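Setting up the complaints and monitoring register
Section 4 of the Golex user guide, for equality bodies, ombudsman offices and the councils that work with them 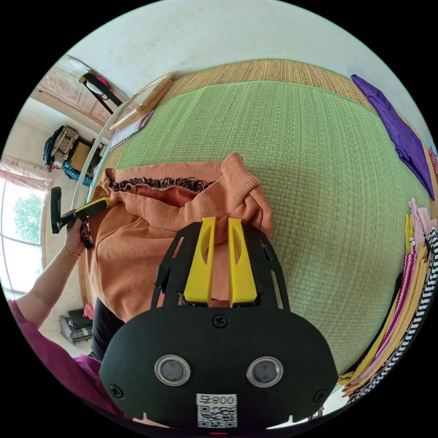
Do we have to record a person's religion or ethnic group before we can accept a complaint?

A complaint can be accepted with both fields left blank. Golex only needs a contact route, a short account of what happened and the name of the public body concerned.

The sales leaflet says the register "gives minorities a voice". It is a database. It will store what people tell you and remind you when a reply is overdue. Whether anyone gets a better answer depends on your staff and on the body being complained about, and no setting in this section changes that.

Before you start

You will need an administrator account, your office's written policy on keeping personal data, and the list of public bodies you are allowed to investigate. If the policy is still a draft, stop here. We have seen offices switch the register on first and argue about retention later, and the argument is much harder once there are records in it.

4.1 Creating the register

1. Sign in as administrator and open Registers, then New.
2. Choose Complaints. Do not choose Complaints and Outreach. The combined type puts event guest lists in the same table as complainants, and the two cannot be separated afterwards.
3. Type a name for the register. Use something dull. The name appears in the subject line of automatic letters, and a person who shares a letterbox or an email account may not want "Religious Hatred Unit" printed there.
4. Set the office language, then tick every language in which you can really reply. Ticking a language tells the public form to offer it.
5. Press Save. The register opens with no records and public access switched off. Leave it off until you reach 4.5.

Caution: the built-in translations of the public form were made by machine and checked by us in only 2 languages, English and Italian. Have the others read by someone who speaks the language before you publish them. The word given for "complaint" is the usual trouble, as in several languages it comes out closer to "accusation".

4.2 Choosing the group fields

Golex comes with a list of 17 groups, which we call the Prellolico list after the town where the first trial was held. It suited Prellolico fairly well. It may not suit you.

1. Open Fields, then Groups.
2. Remove any group name that the people concerned do not use for themselves. Ask them. A council of minorities is a sensible place to begin, though a seat on a council does not make one member's view everybody's.
3. Add missing groups one line at a time.
4. Keep Prefer not to say and Describe in my own words. Both can be removed by an administrator. We argued against allowing this and lost.
5. Set Allow more than one to On. It is Off by default in versions installed before March.

Note: religion and ethnic group are separate fields. Some offices ask us to merge them to shorten the form. The merged field produces tidy charts that mean very little, and we no longer help with it.

4.3 Who can see what

1. Open Roles.
2. Give Full record to caseworkers only.
3. Give Totals only to council members, partner organisations and anyone who writes the annual report.
4. Set Hide small numbers to 10 or higher. With a lower figure, a reader who knows a village can often work out which family complained.
5. Sign in with a Totals only test account and try to open a record. If you can, go back to step 2.

Caution: the Ministry viewer role was added at the request of one customer. It shows names. Delete it unless a law that you can point to requires it.

4.4 Bringing in older records

Paper files and spreadsheets can be imported, but think about whether they should be. When the Grernora regional office moved its old files across, 1143 records went in and 745 of them had no stated outcome. The import screen marked these as Closed, and the following report showed a closure rate that looked splendid.

1. Save the spreadsheet as CSV.
2. Add a column called Outcome. Where you do not know the outcome, write Unknown in full. An empty cell is still read as Closed.
3. Open Import and choose Trial run.
4. Read the error list to the end. It is long and badly laid out, and the serious errors are not at the top.
5. Correct the file and repeat steps 3 and 4 until the list is empty.
6. Choose Import.

There is no Undo. Removing an import means restoring last night's backup, along with the loss of anything entered today.

4.5 Opening the public form

1. Send yourself a test complaint in each language you offer.
2. Check that the acknowledgement arrives and that it gives a date for a reply – one your office can meet.
3. Switch Public access to On.
4. Put the telephone number and street address on the same page as the form. Plenty of people with good reason to complain will not type it into a website.

The Lo Presti add-on, sold separately, claims to sort incoming complaints by "seriousness". It does this by looking for certain words. Quiet, carefully worded complaints go to the bottom of the pile. If you have bought it, set Sorting to Date received and have a caseworker read each complaint as it comes in.

Section last revised 26 December 2023. Retention periods and deletion are covered in Section 5.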